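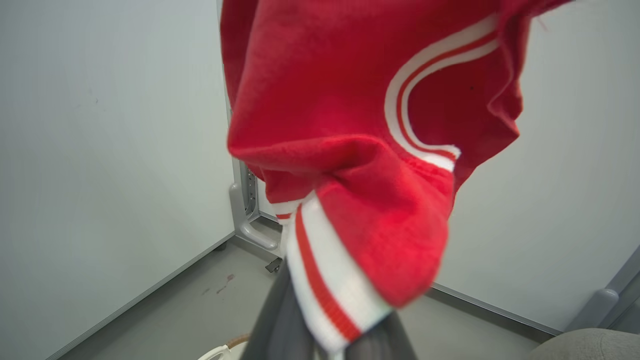 Lumturie Perić keeps her rulebook for the folding cell at Plaltton in a kitchen binder, and if you visit in February, as I did, she will make you tea before she lets you read it (the tea is very good, and the binder is worth the wait).

The first page is all about grip. Squeeze for the fabric, she writes, and never for the clock. Knits get the gentlest setting, and a ribbed cuff or hem may be held for no more than 30 seconds before the jaws have to open and try again. She borrowed that one from the older Coltis handbook, where the limit was 60, and cut it in half after a long winter of stretched sweaters.

Then come the people rules — my favorites, I have to say. Anyone stepping inside the cell presses stop first and says so out loud, even when they're alone. Every dropped garment goes in the log, with the grip setting beside it, and when I left the log had reached entry 451. Five drops in one shift and the arm rests until somebody has read back through the page.

"It's mostly manners," Perić told me, refilling my cup and turning to the chapter on zippers.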